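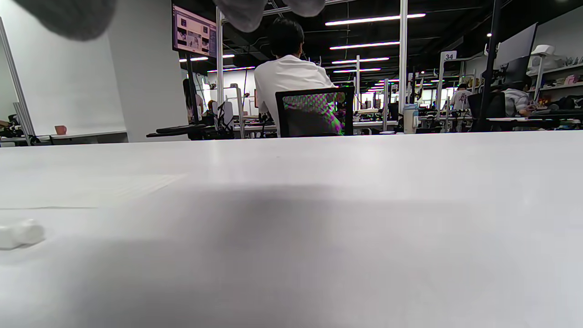
Our project at the Brimden workshop looked at something small: how people write short notes by hand at a shared table. We called it Bindale, and by April we had collected 72 notes from 16 people, which was more than we ever dared hope for! 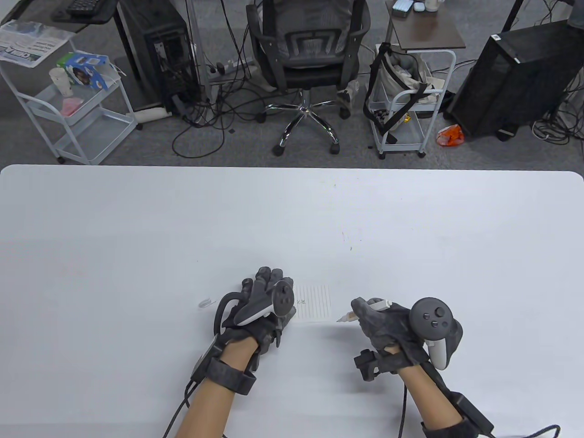
Lined paper was a real favorite with our writers (we had both kinds on hand), and their words stayed smaller and straighter on it. The big white table helped too, with plenty of room to rest an arm. 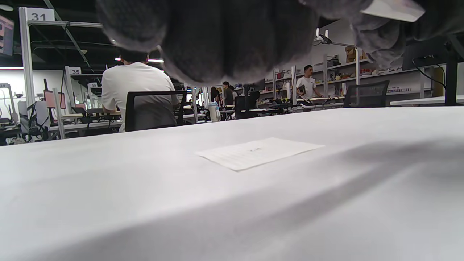

The room is open and shared, so people work nearby while others write. We worried about that, but 43 of the notes were done at the busiest time of the afternoon and they read just as nicely. Next term we would love to try longer letters.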